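Triltska Residents' Newsletter
Household notes

Sorting and folding a mixed clothing load on the floor

Filed under: Laundry, Storage
Compiled by Zdenka Mujić

The January note covers floor folding. It follows the bedding note, which drew several letters asking for the same treatment of everyday clothes. The method below suits flats without a table long enough to take an adult garment at full length. It needs a clear patch of floor, a low surface for finished work and a second low surface for hangers.

Floor preparation

Sweep first, then wipe with a cloth that has been wrung out well. Let the floor dry fully before any fabric goes down. Wood-patterned flooring shows dust poorly, and pale cotton picks it up at once. Anyone with a floor that stays cool and slightly damp in winter should put down a clean sheet and pull it tight at the corners, as a loose sheet moves with the garment and spoils the fold.

The working patch should be wider than a T-shirt with both sleeves out. The unfolded heap goes to one side, within arm's reach, and the finished stack goes further off. If the two are close together the stack tends to get knocked into the heap.

Hangers

Take every garment off its hanger before folding begins. Mixing the two jobs slows both. A low mattress makes a good holding place for the empty hangers, which slide about and scratch if left on the floor. Plastic hangers of different shapes will tangle when they are dropped in a pile. They can be separated at the end, with all the hooks turned the same way, and hung back on the rail in one go. 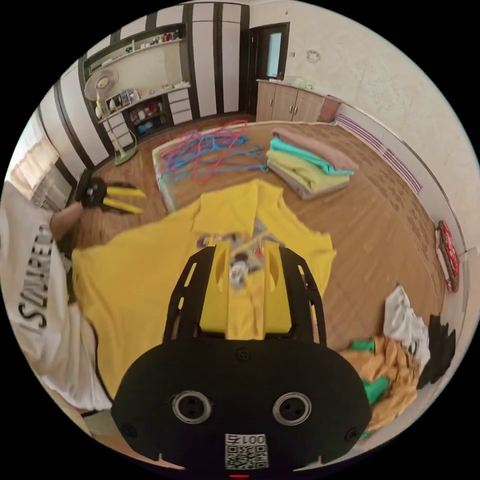
Yellow T-shirt laid flat for folding, with hangers on the mattress and the folded stack to the right.

Folding a T-shirt

1. Lay the shirt flat with the collar pointing away from you. Move any small items off the fabric.
2. Press from the centre outwards. Creases left at this stage are fixed in by the fold.
3. Bring one side in to a line running down from the middle of the shoulder. Turn the sleeve back on itself so that it lies inside the fold.
4. Repeat on the other side. The two long edges should be parallel.
5. Fold the hem up to a point just short of the collar, then fold in half again.

Two people can share a large garment if each keeps to one side. For a single T-shirt it is quicker for one person to fold and the other to pass items from the heap.

Stacking

A firm cushion or a tray will carry a stack between rooms without disturbing it. Put the broadest folds at the bottom. Keep the folded edges facing the same way, so that one garment can be drawn out without lifting the rest. Stacks of more than 10 garments lean and should be divided.

Dark and light items may be stacked together once dry, with the exception of new dark cotton, which can mark pale fabric for the first few washes. Marin Dimitrov in the east block recommends keeping new black garments on a separate shelf until they have been through the machine 3 times. The compiler has done the same since April and has had no marks.

Items left over

Every load produces a remainder: single socks, small cloths, things that belong to another room. Put them in one bag and deal with them after the stack has been put away. The bag should not go into the wardrobe, where it will be forgotten.

Correction to the bedding note

The fitted sheet instructions had steps two and three in the wrong order. The corners are tucked into each other before the sheet is laid down. The copy in the Cliltska reading room has been amended by hand.

Shelf liner

The remaining rolls of shelf liner from the joint order are in the Nic Giolla store, behind the paint. They are cut to the depth of the standard wall unit and will need trimming for the older low cabinets. Take what you need and write the length in the book.

Next note

Jumpers and heavy knitwear, including drying flat. Letters may be left in the box by the Fekport stairs. Please give your block, and say whether the garment is wool or a mixture.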